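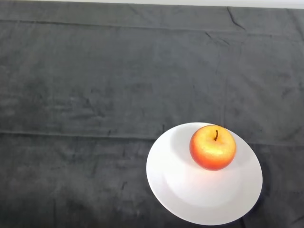
According to Sverre Engström, the cloth matters more than the arm. He told the group by the door that the first-year students spend their early weeks trying to make the robot faster, and the second-years spend theirs changing what is on the table. Gerd Fuchs disagreed with him on the spot and said the gripper pads were what had made the difference this term. They were still going back and forth when our half of the group was moved along to the first bench.

I visited the student robotics open day at the Zirnden technical school on 28th May. I teach shop at a smaller school and we are thinking of starting a club, so I went mostly to find out what it costs and how much room it takes up. The school had put out a sign-in sheet, and by the time I left it had 179 names on it.

The class project this year is called Skernenel. The job is to pick up a piece of fruit and move it from a plate to a bowl, or the other way around, without dropping or marking it. Every team gets the same arm and the same table space. What they put under the fruit is up to them. One team works on bare tabletop and says it is easier to wipe down. The team I spent the most time with uses a white plate on a dark gray cloth, with a single red and yellow apple. Märta Kristiansen explained that the program has to find the rim of the plate first, and a white rim against something dark gives it a clear line to look for. She said shine on the plate can still be a problem when the lamp is on that side, and folds in a cloth sometimes get picked up as edges. They have a setting that ignores long straight lines. It took them most of a month to get it right.

The students train the program on pictures they take themselves. Märta's team has 1538 of them so far. They move the fruit a little, take another, and write down where it was. I asked if that got boring and two of them said yes at the same time.

Nimal Hettiarachchi runs the class and gave a short talk in the next room. He went over the grading, which I wrote down because we would need something similar. Half the mark is for the logbook, and the rest is split between the final run and a written report. A team whose robot fails on the last day can still pass. He showed a page from an old logbook with every bad grasp listed and a guess at the cause next to each one. Some of the guesses were crossed out later in a different pen.

On money, he said each bench cost the school 964 for the parts other than the arm. The arms came secondhand from Dradari, a packing firm nearby that was replacing its line. I don't think we could count on that kind of luck. The soft gripper pads are cast by the students in a mold, and they wear out and have to be made again a few times a term.

The room itself is smaller than I expected. There are six benches, with a taped line on the floor that visitors stay behind while an arm is powered. Each bench has a stop button on both sides. Eilif Söderlund showed me the checklist they go through before switching on, and let me take a copy.

The teams go on to a regional meet at Sandhu in August. The fruit there is chosen by the judges and the teams don't see it ahead of time, so Märta's group plans to start on pears and lemons next. Parking at the school was tight. Anyone going next year should use the lot behind the gym and walk around.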